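Grarnham bench cell: equipment plan and data card

Version note: February 7, 2020. Maintained by Halima Obura. Replaces the earlier parts spreadsheet, which should no longer be used for ordering.

Purpose

This file covers two things: what the Grarnham recordings contain, and what has to be bought to run the same kind of cell at a second site. The two are kept in one place so that a change to the bench is not approved without a look at what it does to the data.

Scope

One arm, one gripper, one tabletop. Tasks are single-arm pick and place with toy food and small kitchen items. Mobile bases, two-arm work and liquids are out of scope for this budget.

Contents of the release

Episodes: 601
Task families: 7
Views per episode: overhead and wrist
Recording rate: 30 frames per second
Operator notes: plain text, one file per episode
Success flag: set by the operator at the end of the episode, not reviewed by a second person

Both views are stored as compressed video. The wrist stream is the weaker of the two. Block artifacts show up along high-contrast edges, and small lettering should not be relied on for reading tasks. The Bakilana recorder compresses on capture, so there is no better copy to go back to. See Cameras, under Planned purchases.

Object set

Objects are bought or made locally and are listed by name in objects.txt. The set mixes hard and soft items. Soft items change shape in the fingers, and the gripper width at closure is therefore not a good stand-in for object width. Users who filter grasps by width should exclude the soft group first.

The wrist view loses most of the table when the fingers are low over an object. The overhead view loses whatever is under the arm. 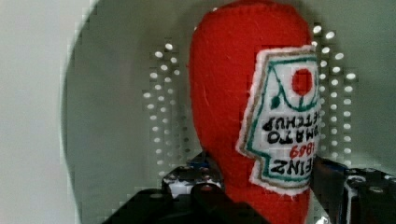
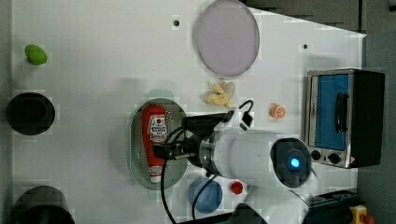
Episodes are not balanced across objects. Counts per object can be rebuilt from the notes, but spelling in the notes is uneven and some cleaning will be needed.

Planned purchases

Items are listed in order of priority. Prices are left out of this file on purpose; the current quotes are in the purchasing folder and expire at the end of May.

1. Arm and controller. Same model as the existing cell. A cheaper arm was considered and dropped. Its reach would cover the table, but the joint limits differ and the recorded trajectories would need to be retargeted before any replay test.

2. Gripper. Two-finger, electric, from Nident. Order one complete unit plus one spare set of fingers. Finger sets are a wear item and should be charged to consumables, not to capital.

3. Cameras. One overhead, one wrist, plus a spare for the wrist position. Require access to uncompressed frames in the written quote. "HD output" on a data sheet does not answer this question.

4. Table. White top, same height as the existing cell. Confirm the load rating with the arm at full extension before ordering. If the arm goes on its own stand, the stand needs a separate line in the budget.

5. Cable management. Small cost, left out of the first budget. Include clips, sleeves and enough slack for full wrist rotation. Loose cable can lie across objects on the table and shows up in the overhead view.

6. Emergency stop. One button within reach of the operator's seat. Wiring is to be done by the site electrician and takes place before the arm is powered for the first time.

7. Objects. Buy duplicates of everything at the start. Toy lines are discontinued without notice, and a replacement in a slightly different color counts as a new object in the index.

Lead times

Arm and controller: 9 weeks from purchase order
Gripper: ships with the arm if ordered together
Cameras: stock item
Table: made to order, date to be confirmed

The arm sets the schedule. Site work (power, network drop, floor anchors) can be done while it is on order.

Costs often missed

Import duty on the controller. Calibration target. Storage for a second copy of the video. Operator training time, which is charged to the project and not to the site. A service contract was quoted and is not in the plan for the first year.

Software

Recording uses Bakilana. Episode review and export use Flisusska, which is licensed per seat. Two seats are enough for one cell. The export scripts in tools/ expect the folder layout described in layout.txt and will stop on the first missing file.

Known issues

Timestamps between the two views can drift in long episodes. A correction script is in tools/, run it before training on paired frames.
Operator notes from the early sessions use a different task naming scheme.
Lighting was not measured.

Contact

Questions about the object index or the purchase list go to Halima Obura. Please give the episode number when reporting a data problem.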